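Subject: Re: [plollville-gardens] Garlic for the June swap

Hi Colton, and hello everybody,

Thanks for getting the ball rolling. I meant to answer on Thursday, but the grandkids were over and you know how that goes!

On Thursday, Colton Gill wrote:
> Does anyone have scapes to spare for the swap? Adanech
> has asked for 30 bunches, and I've only got my one bed.

I can bring plenty, Colton. I put in nearly 300 cloves last fall (my neighbour thinks I've lost my marbles) and the Furar has come up beautifully, though the other row is sulking a bit.

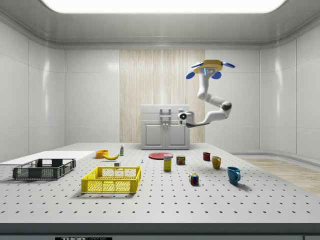 Do cut them once they've made a full curl, and not much later, or they go woody on you. I keep mine in a jar of water in the fridge and they're good for ages.

Adanech, my favourite way with them is still your pesto, with a good squeeze of lemon and more cheese than my doctor would like.

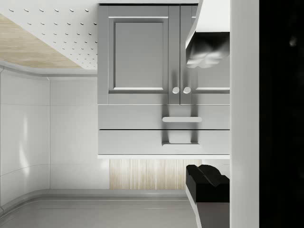 Paavo, are you still after seed garlic? I could put 4 heads aside for you when I lift them, so just holler.

Warmly,
Brayden Gagnon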